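Section 2. Planning and Budgeting Your Soldale Workstation

Read this section before you sign anything. The arm-and-hand unit is the part everyone budgets for, and it comes with a quotation, a brochure and a salesperson. The rest of the station comes out of whatever is left, usually in September, usually with an apology to accounting.

2.1 Before you order

1. Measure the room. Then measure the door. The crate does not bend, and the return freight from Drerkelgate is billed to you.

2. Decide what the robot will handle in its first 10 weeks. "Everything" is a popular answer and a costly one. Write down real objects, by name, that you can buy in an ordinary store.

3. Choose the hands to match the list. Two-finger grippers are cheaper, tougher and dull. Multi-fingered hands cope with sponges, boxes and notebooks alike, and they have more joints to wear out. If your list is all boxes, save your money.

4. Ask for the price of one spare finger. If the answer takes longer than a day, ask for the delivery time as well, and sit down first.

Note: The Soldale base price covers one pair of hands, the head camera and the cabling between them. It does not cover a table. People have called us about the table.

2.2 The table and its surroundings

5. Set aside $700 for the work surface, covering and screen together. A plain sturdy table is fine. Skip anything with casters, even the locking kind.

6. Cover the top with low-pile carpet in a single color. Carpet keeps round items from wandering off and is kinder to fingertips than a bare top. Glossy surfaces throw reflections into the camera, and you will spend a morning blaming the software.

7. Put a screen behind the table and around both sides. A folding room divider does the job for a fraction of what Bestik charges for its modular enclosure. The enclosure is very handsome.

Caution: A folding divider is a backdrop. It is not a safety guard and will not stop an arm, a visitor or a determined draft. Price your guarding separately, under 2.4.

2.3 Objects

8. Allow $500 for objects in the first year. This line gets crossed out of more budgets than any other, then reappears as a stack of supermarket receipts.

9. Buy for variety. You want soft things, hard things, clear things, things that roll and things that collapse when looked at. A water bottle, a coil of rope, a jar with a screw lid and a cloth bag will teach you more about your grip settings than a crate of matching cubes.

10. Buy duplicates of anything in cardboard. Boxes crush. Sponges hold up well, rolling pins outlive us all.

11. Lay out a full table at least once before you commit to a table size. Line the bulk of the objects along the back, keep a few toward the front and leave both hands somewhere to rest. If the hands have to rest on the objects, either the table is too small or you have been shopping again.

Note: Glass is worth including, but leave it for later. Add a dustpan to the order now.

2.4 Costs that arrive afterward

12. Enter a yearly line for fingers, cables and fingertip covers. The Nwankwo service plan includes the first two. Fingertip covers are classed as consumables, like coffee, and disappear at a similar rate.

13. Budget for 2 trained operators, even if you have only one robot. The first one will take a vacation.

14. Leave floor space to walk all the way around the station with the divider in place. Check this with a tape measure, not from the drawing.

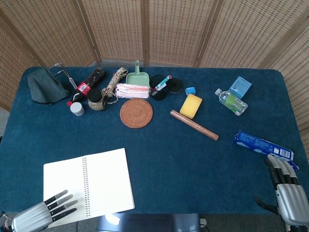 Reader comment on this section: We followed steps 5 through 8 and came in under on the table but well over on objects, mostly from step 10. I'd move the duplicates into their own line so purchasing can see them coming. Also, does the Nwankwo plan still cover cables if we route them under the table ourselves? Our quote doesn't say either way.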